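Notes, Thursday talk, Jivthorpe library
Leadership in a long siege: what the garrison orders tell us

Slide 1. Start with the order read out at Vomthorpe. 202 men on the roll, food for 9 days.

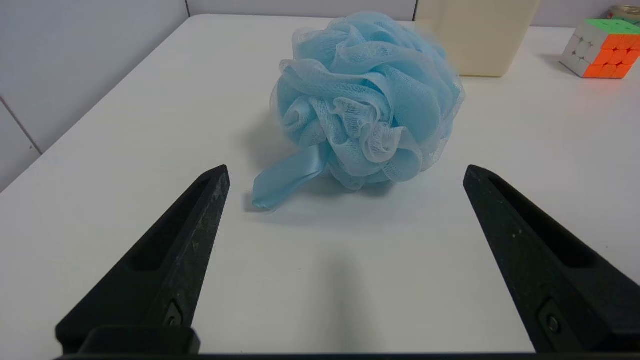
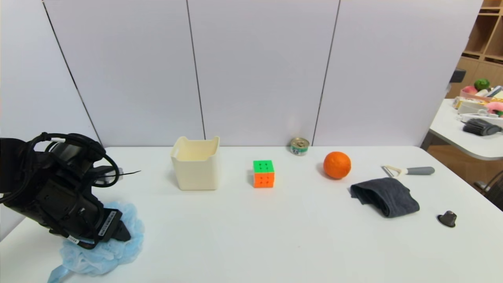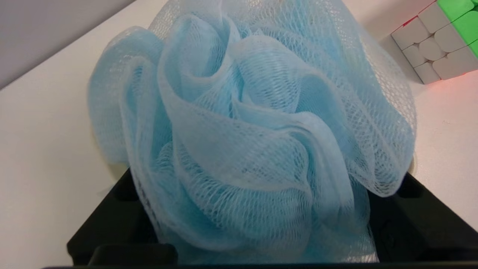
All three: light blue items on white.

Slide 2. The commander wrote to his men every morning – short notes, plain words. Read the third one aloud, slowly.

Slide 3. Compare with the mayor's speech. He promised relief in 3 days and it took 7. Pause for questions on this.

Slide 4. Map from the Pramanik collection. Point out the river gate.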